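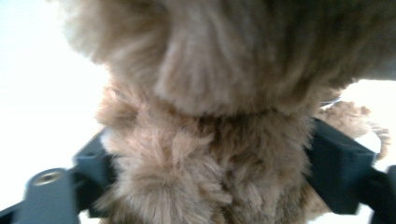
Kevlow Long-Pile Plush, Camel
Product page and technical notes

Kevlow is a soft toy with a long-pile outer in camel, finished with a paler tip that shows cream where light falls on it and reads darker brown between the tufts. It is made for nursery shelves, gift ranges and shop display, and is sold filled and closed, ready for sale. It is the longest pile in the Ploltoritz catalogue. Buyers who want a short, smooth surface should look at Melar, listed further down.

Order code: 393
Range: Kevlow
Colour: Camel, tipped
Pack: 2 per inner carton
Supply: Filled, closed, labelled
Status: Current

Outer fabric

The pile is a polyester fibre on a knitted polyester backing. The fibre is crimped before it is set into the backing, so the surface does not lie flat in a single direction. It gathers into tufts, and the tufts curl independently of each other. On a large rounded panel the pile tends to open outward from a point and form a whorl. On narrower parts it separates into shaggier clumps. Both are normal for this fabric and neither is treated as a fault at inspection.

The colour is not a flat dye. The base of each fibre is darker than the tip, and the mix varies slightly through the roll. A toy may show lighter tufts on one side and browner ones on the other. We do not match panels for tone within a single toy, and we do not accept returns on the ground of mottling. Customers who need an even colour should ask for the Melar fabric.

Slight matting is present from new. The pile is compressed in the carton and recovers in part when the toy is taken out and brushed. It does not recover to a combed finish and was never intended to have one.

Filling

The filling is loose polyester fibre, blown in through a single opening in the back seam. There are no beads, pellets or foam pieces in any part of the toy. The head is filled more firmly than the body so that it keeps its dome. The section directly below the head is filled more softly. It gives under light pressure from the sides and the pile bunches at the point of contact. After release the filling returns to shape unaided, though the pile may need to be lifted with the fingers.

Firmness is set by weight of fill at the bench and checked by hand. Limbs and ears are filled lightly or left flat according to pattern.

Seams

All main seams are lockstitched and then overlocked. The seam allowance is 7 mm throughout. The closing seam at the back is sewn by hand with a ladder stitch in doubled thread.

The join between head and body is a full circular seam, sewn twice. From outside it appears as a faint crease, and the pile on either side covers the stitching. Trapped pile along the seam is picked out with a blunt needle before packing. Some trapped fibre may remain. It can be drawn out in the same way by the customer, working along the seam and lifting only a few fibres at a time.

Smaller parts are set into the main seams and are not glued. The fabric at their edges is left untrimmed, so they finish with a frizzy outline. Trimming is available on request for orders of full cartons, but it shortens the pile at the edge permanently and exposes more of the backing.

Shedding

Any cut long-pile fabric releases loose fibre at first. Panels are tumbled and vacuumed after cutting, and the finished toy is vacuumed again before it goes into the bag. A small amount of further shedding is to be expected in the first days of handling and should then stop. Fibre that continues to come away in tufts, with the backing visible beneath, is a fault. Photograph the area with the label in view and contact the trade desk.

Cleaning

Surface marks: wipe with a cloth wrung out in cool water and a little mild soap. Work with the lie of the pile. Rinse the cloth and wipe again.

Full wash: place in a closed wash bag, 30 degrees, gentle cycle, liquid detergent. No bleach and no fabric softener. Softener coats the fibre and causes the tufts to clump.

Spin: low speed only.

Drying: reshape by hand while damp and dry flat on a rack, turning once. Keep away from radiators. Do not tumble dry. The tips of the pile will fuse under heat and the harsh texture that results cannot be brushed out.

Ironing and steaming: neither. A garment steamer held at a distance has been suggested to us by shop staff as a way of lifting the pile. We have tried it and do not recommend it, as the effect is uneven and the lighter tips curl tightly.

Dry cleaning: not suitable.

Brushing

Use a wide-toothed pet comb or a soft wire slicker brush. Start at the ends of the tufts and move inward in short strokes, holding the fabric steady close to the comb so that the load is not carried by the seam. Brush dry. Wet brushing stretches the crimp out of the fibre and leaves the pile limp.

For display stock, brush the head outward from the centre of the whorl and leave the lower body alone. Repeated combing of the lower body removes the separation between tufts and makes the toy look thinner than it is.

Storage and display

Store in the inner bag with the flap open. Stacked cartons should be no more than four high. Prolonged compression flattens the pile on the lower layer, and a toy that has been pressed for several months will need brushing and a day on an open shelf before it is presentable.

Keep out of direct sun. The tips lighten first, followed by the base colour, and the change is most noticeable on a toy that has stood with one side to a window. Turn window stock weekly.

On open shelving the toy sits best with its back against a panel. The soft fill below the head allows it to lean, and a free-standing toy will settle forward over time. When restocking, lift it by the body with both hands. Lifting by an ear or limb does no immediate harm but puts the whole weight on a short seam.

Related fabrics in the catalogue

Kevlow: long crimped pile, tipped colour, untrimmed edges. Camel only at present. A grey is being sampled and may be added in August.

Barros: medium pile, straight fibre, single colour. Brushes flat. Sheds less than Kevlow and dries faster. The same filling and seam construction are used, and the washing instructions are identical.

Melar: short dense pile, single colour, even surface. Suited to embroidery and to small patterns where long pile would hide the shape. May be washed without a wash bag.

Samples of each fabric are sent as hemmed squares, with the roll direction marked on the back. The Kevlow square will look lighter than the toy when laid flat on a white surface. Fold it over the hand to judge the colour, as the darker base shows only where the pile parts.

Spares and repairs

Repair packs contain matching thread, a blunt needle and 2 patches of the outer fabric. The patches are cut oversize. When trimming one, cut from the back with the point of a small blade and go through the knitted backing only. Scissors taken across the face will cut the pile and leave a visible line.

To reclose a back seam, push the filling clear of the opening, fold in both edges to the seam allowance and ladder stitch from the bottom upward. Draw the thread tight every few stitches. Finish by passing the needle through the body and trimming the thread where it emerges. The pile will cover the exit point.

Seams that open within the first year under ordinary handling are repaired by us. Send the toy clean and dry. Washed toys that arrive damp are returned unopened.

Notes on this revision

The fabric section was rewritten by Marcelle Guillot following questions from stockists about colour variation. The cleaning instructions were checked by Javiera Sepúlveda against the present fabric and replace those on the earlier leaflet, which gave a cold hand wash only. Either method may be used. Hand washing takes longer to rinse and the toy holds a good deal of water, so support it from underneath when lifting it out of the basin.

Trade enquiries

Quote code 393 and the number of inner cartons required. Single toys are not supplied to trade accounts except as replacements. Orders received by 2 p.m. are picked the same afternoon when the item is in stock. Fabric by the metre is not sold.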